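Flevanance Community Help > Robotics and Automation > Rules and Good Practice

Two small arms on one table: what house rules do you run?

Asked Jun 2, 2026. Viewed 1121 times. 3 answers.

We have a pair of tabletop arms clamped to the front edge of one wooden table, both teleoperated, and the job is tidying stationery. Pens go in a pencil case, the case gets moved, repeat until somebody's shoulders give out. The episodes get recorded and used for training later on.

Our rules at present fit on a sticky note, and the sticky note says "be careful". The person who wrote it has since moved to another team, leaving us to work out what was meant.
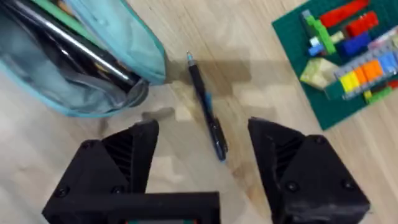

I'm not worried about anyone losing a limb. These arms would struggle to win a fight with a full stapler. What I'd like is a set of rules that a new operator can read in the time it takes the kettle to boil, covering who touches what, when to stop, and what counts as a good episode. I went looking for a proper standard and found plenty on large industrial machines behind fences, written for people with a budget for fences.

Specific things we argue about:

Can a person reach in to reset the objects while the arms are powered, if the operator has let go of the controls?

Should both arms be allowed in the middle of the table at the same time?

If an operator fumbles a pen and picks it up again, do we keep the episode or bin it? We have 705 episodes so far and I'd rather not find out at 1400 that half of them follow one rule and half the other.

How much clutter is allowed? Our table has gathered toy bricks, a plate on a stand, two pairs of scissors and other things that seem to have moved in without paying rent. One half of the team calls this variety. The other half calls it a mess. I've stopped attending those lunches.

We use the Brala logging tool, if that matters. Thanks in advance.

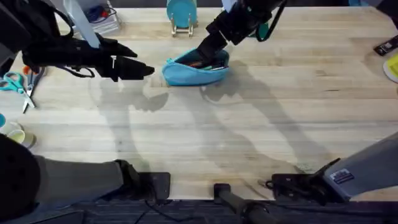

tarpit_jo: I'd sort out the reset question before any of the others, because it's the only one on your list that involves fingers.

Answer 1 (accepted, 13 votes)

Posted by tarpit_jo

Our rule is that hands and moving arms don't share the table. Before anyone reaches in, both arms go to their rest pose and the operator says "parked" out loud. The person resetting says "clear" when they're done. It feels like amateur theatre for the first couple of days and then you stop noticing. Letting go of the controls doesn't count as parked. Plenty of setups will hold position, or sag, or follow a leader arm that someone has just bumped with an elbow.

Put the power cut-off where the person resetting can reach it as well as the operator. Ours used to be behind a monitor, which was very tidy.

Do a proper risk assessment too, even if it only runs to a page. Small arms still pinch, and whoever handles safety at your workplace may have views about it. Better to hear them now than afterwards.

On sharing the middle of the table, we allow it but only when the task calls for it. Holding something with one arm while the other works on it is fine and is half the reason for having two. If the second arm has nothing to do, it waits well off to its own side. Write down for each task which arm moves in first and which one backs out first, because most of our knocks happened on the way out, with both operators already thinking about morning tea.
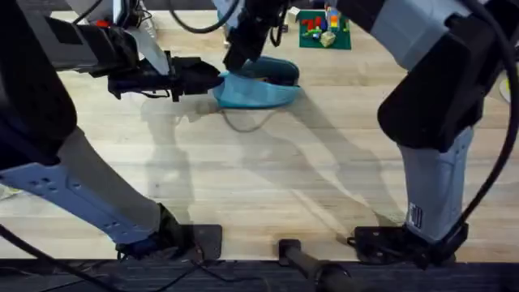
Soft objects deserve their own line in the rules. A fabric case with an arm on each end will stretch before anything complains, and an operator watching on a screen won't feel it. We tell people to stop pulling as soon as the fabric goes straight. If the arms are disagreeing about direction, one of them opens its gripper, and the task sheet says which. Before we wrote that down we went through a fair number of zips.

As for fumbles: keep them, but label them. A drop and a clean recovery is useful to have. A drop followed by forty seconds of chasing a pen towards the edge is a different sort of film. We use three labels - clean, recovered and failed - and the operator picks one before starting the next episode, while they still remember. Don't let people label a whole afternoon's work at five o'clock. Everything comes out clean.

For the episodes you already have, I'd pull a sample and see whether two people give it the same labels. If they don't, your wording needs fixing before you relabel the lot.

Answer 2 (3 votes)

Posted by rebelo_bench

Agree with most of that. I'd add a bit on clutter, having lost that argument from both sides.

Pick your background objects on purpose and keep a list. Change them on a schedule, so that they don't drift according to who left what behind. Scissors I would take off altogether unless they're part of the task. I know they look harmless lying there, but one careless sweep and you're explaining a scratched table to whoever paid for the table.

Also cables. Check them at the start of each session with the arms moved slowly through their full reach. A loop that hangs nicely at rest can catch on a clamp at full stretch. We put this on a Prultar checklist template and people tick it without looking, so now whoever ticks it has to initial it. They initial it without looking. Work in progress.

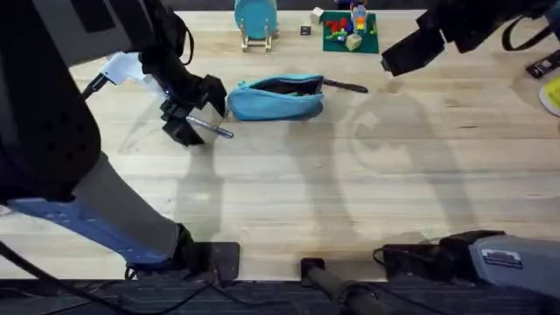
How often should the rules be reviewed?
Whenever the task or the hardware changes, and after any knock that made someone swear. We also go over ours every March, whether or not anything has happened.

And put a version number on the sheet and record it with each episode. If Brala gives you a notes field, use that. When you change the fumble rule (you will), you'll know which episodes came before it.

Answer 3 (0 votes)

Posted by guest

just use one arm

Comment from the original poster: Thank you both. "Parked" and "clear" went up on the wall this morning and have already been shouted across the room in a silly voice, so I think they'll stick. The scissors are under negotiation. To the guest, we did consider one arm, but try holding a floppy pencil case open with it and get back to me.

Comment from tarpit_jo: Silly voices are fine as long as the other person answers before reaching in. Ours has been done as opera.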